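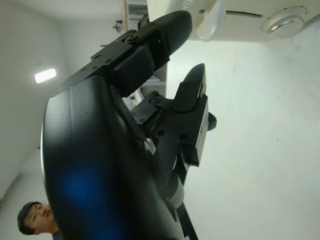

Fledcombe Robotics Club – Minutes of the January Meeting

Held in the upstairs workroom, starting at 6:30 in the evening. Minutes taken by the club secretary, with apologies in advance for the length. It was a good long meeting and I didn't want to leave much out.

Welcome and last month's minutes

The chair welcomed everyone back after the holidays and said how nice it was to see the room so full on such a cold night. We had 12 students, both coaches and several parents, one of whom had brought a very fine lemon cake. The minutes from last month were read and accepted with one correction: the battery charger was lent to us by the middle school and was not a gift, and they would like it back before spring break.

Progress on the hand (Kudanis project)

Most of the evening went to Kudanis, which is what the students have settled on calling the arm and hand together, after a vote that went on through most of the fall. The hand team went first. They talked us through how the digits face each other across the open grip, and how the linkage plates carry the movement out toward the fingertip. The round pivots got a lot of attention. One of the younger students asked very sensibly whether the small screws on the plates should be checked before every session or only when something starts to feel sloppy, and after a happy bit of back and forth we agreed on every session. A checklist will go up inside the cupboard door.

The team then reported on their grip trials since the last meeting. They have run 82 pick-and-place attempts with the foam blocks and written every one of them up in the blue notebook, including the bad ones, and the coaches were very pleased about that. The blocks go well. Paper cups are still a sore point – the hand closes a little too far and the cup folds before it leaves the table. The programming team thinks the closing step can be broken into smaller moves with a short pause in between, and they would like two weeks to try it before anyone starts swapping parts.

There was a longer discussion about the wrist view. Some of the students find it hard to judge distance when the hand takes up so much of the picture, and they asked whether the mount could be moved. The coaches would like to leave it where it is until after the kitchen task has been tried properly, so that the earlier recordings and the later ones can be compared. This was agreed, though not with everybody's whole heart, and we will come back to it in March.

The kitchen task

For anyone who missed the last meeting, this year's challenge at the Dusell Student Meet asks each team to pick up a light item, carry it across a counter and set it down inside a marked square. The rules sheet has finally come and copies were passed around. The run is timed, and a team may stop and start over once without losing points. Touching the hand during a run ends it.

We talked for quite a while about what to practice with. The sheet says only "a common household item," and suggestions ran from a sponge to a banana to a pepper shaker. It was decided to start with the sponge, move on to an empty spice jar, and leave fruit until people feel braver. Families are asked to look in their cupboards for clean spice jars with the labels taken off.

Safety

A gentle reminder from the coaches, which I have been asked to write down in full. Hair tied back, sleeves up, and one person on the stop button whenever the arm has power. Whoever is on the button does that job and no other, and does not also hold the notebook. If you want to lean in for a closer look at the hand, ask for the power to be cut first. Everyone has been good about this and the coaches would like it to stay that way.

Money

The balance stands at $562 after the entry fee. The hand team asked for a set of spare fastener screws and a second pair of fingertip covers, both from Daza, and this was approved with no objections. A request for matching team shirts was put off until we know what the bus will cost. There were some long faces about the shirts, and one parent kindly offered to look into iron-on letters.

Other business

The library would like us to bring Kudanis to its family afternoon in February. Plenty of hands went up for this. The coaches will check that the table there is sturdy enough and will let everyone know.

Two of the folding chairs have loose legs and have been set against the back wall. Please don't sit on them.

To do before next time

Hand team: write the screw checklist and put it up; order the parts from Daza.
Programming team: try the slower closing step with paper cups and bring the results.
Coaches: confirm the library visit and get a price for the bus.
Families: spice jars, please, and a shallow plastic bin if you can spare one.
Secretary: return the cake tin.

The meeting closed at 8:15. Next meeting is in February, same room, same time, and students who want extra practice may come half an hour early as long as a coach is there.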